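Call for participants: home storage of everyday medicines

Senunia is looking for adults to take part in a study on how people keep and sort medicines at home. The study is open to residents of Sandoval and Dirden. Sign up by Sep 30, 2023.

What we want to know

Most homes have a drawer or shelf where boxes of tablets, creams and drops end up. We are interested in where that place is, who uses it, and what happens to packs that are past their date. A first survey in August brought in 1,072 completed forms. The second part is smaller and goes into more detail.

Who can take part

You must be 18 or older and live in a household of two or more people. At least one person in the home should take a medicine every day, prescribed or bought over the counter. You do not need to have filled out the August form. Pharmacists, nurses and employees of Senunia or Gondis cannot take part.

What you will do

The study runs for 12 weeks. Once a week you fill out a short diary, on paper or online – most entries take less than ten minutes. There is one phone interview at the start and one at the end. We will ask you to write down the name, size and expiration date of each pack you keep. We do not ask for medical records, and you should not change how you take any medicine for the study.

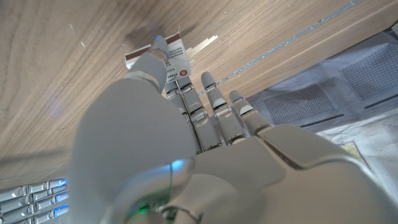 A small white carton with a dark brown stripe. Packs of any size can go in the diary.

Payment

Participants who finish all the diary entries and both interviews receive a $120 gift card. If you leave early, you are paid for the weeks you finished. Gondis handles the payments and will need your mailing address.

Privacy

Your name is kept apart from your answers. Diaries are destroyed two years after the study closes.

How to apply

Pick up a form at the Senunia front desk in Sandoval or at the Dirden public library, or ask for one by phone. Please say whether you prefer the paper or online diary. We will contact you within two weeks, whether or not you are selected.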